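How to Wash Bed Sheets So They Stay Soft

My grandmother used to boil all bed linen in a big pot, and her sheets were stiff like paper. For many years I believed that clean sheets must be like this. Then I rented a flat with a small laundry room, made many mistakes, and slowly I found a way which works for me. I write it down here step by step.

What you need

A washing machine with a normal cotton program
Liquid detergent (powder is also fine, but it must dissolve well)
White vinegar, 100 ml for one wash
A drying line or rack, enough for one large sheet

Step 1. Sort before you wash

Do not put sheets together with towels. Towels are heavy and they leave small threads on smooth cotton. I also keep dark colors separate for the first 3 washes, even when the label says the color is safe. I had one bordeaux pillowcase which made everything pink, and I still have this pink bedding today.

Close all buttons and zippers on the duvet covers. If you leave them open, the small things go inside the cover and come out as one wet ball.

Step 2. Look for stains

Spread the sheet near a window and check it on both sides. For sweat marks, mix baking soda with a little water and leave it on the fabric for 20 minutes. For blood use only cold water, because warm water makes the stain stay. Coffee is easier – a few drops of dish soap and a soft brush are enough.

Step 3. Load the machine

Here most people put too much. One double sheet, one duvet cover and two pillowcases are enough for a middle size machine. You should be able to put your hand between the laundry and the top of the drum. Put the sheets in loosely, one by one. Do not fold them.

Step 4. Choose the program

For everyday washing I choose warm water and a medium spin. Very fast spin saves time at drying, but it presses wrinkles into cotton and they are difficult to iron. Use a little less detergent than the cap shows. Too much soap stays in the fabric, and this is the usual reason why sheets feel hard.

Pour the vinegar in the softener compartment. The smell goes away when the sheet is dry. Never mix vinegar with bleach, the gas is dangerous.

Step 5. Shake and dry

Take the sheets out as soon as the program ends. Hold two corners and shake strongly, then pull the edges straight. It is easier with 2 people, but alone it is also possible if you step back from the wall. In January I dry inside with the window a little open, and I turn the sheet over once in the evening.

Step 6. Put the sheet back on the bed

The sheet must be fully dry, also in the seams. Start with the corner farthest from you, then go diagonally. Smooth the fabric from the middle to the sides with a flat hand. Small wrinkles go away after one night, so I do not iron my bottom sheets anymore.
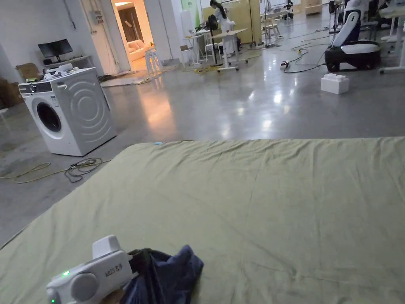 How often to wash

Once a week is good for summer. In winter I sometimes wait two weeks, if nobody in the house was sick. Pillowcases I change more often – it helps the skin.

If the sheets are still hard

Run one more rinse without any detergent. If your water leaves white marks on the kettle, you have hard water, and then a water softener made for laundry can help. Clean also the detergent drawer, where old powder collects in the corners.

Written by Saulius Stankevičius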